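The simulation group at Cornik has started its big gripper comparison, and the first runs look like fun! Bình Mạch and Dayana Xolalpa are trying two wrist-camera setups on a two-arm robot in a simulated room, with 400 runs planned before December.

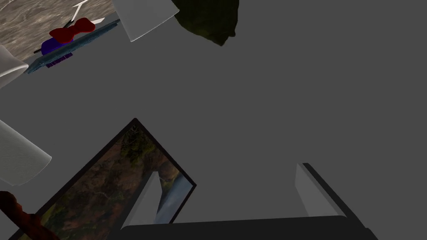 Why test in simulation first? A bad controller setting costs a restart there, and on the real arm it can cost a finger.

Both setups use the same wide two-finger gripper. Xolalpa wants the fingertips always in view, even with the fingers fully open - her new controller leans on that when it lines up a grasp.

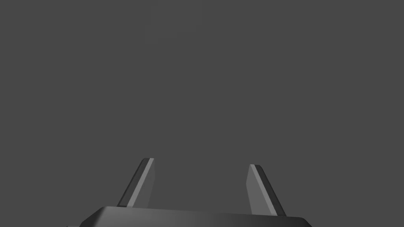 ## Head camera joins in

Wrist views are great up close, but they miss the rest of the room. So Chinyere Babalola added a head camera that takes in both arms and the long counter, and 101 of the runs will use it together with the wrist views. Plates are the part she can't wait for - thin rims are hard to grip, and she loves a hard one.

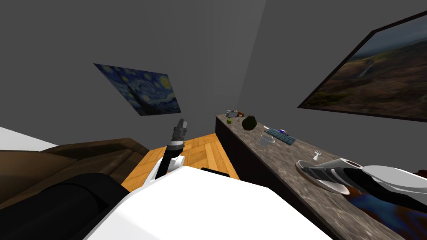 *Head camera view, with the right gripper over a plate on the counter. Simulation: Cornik*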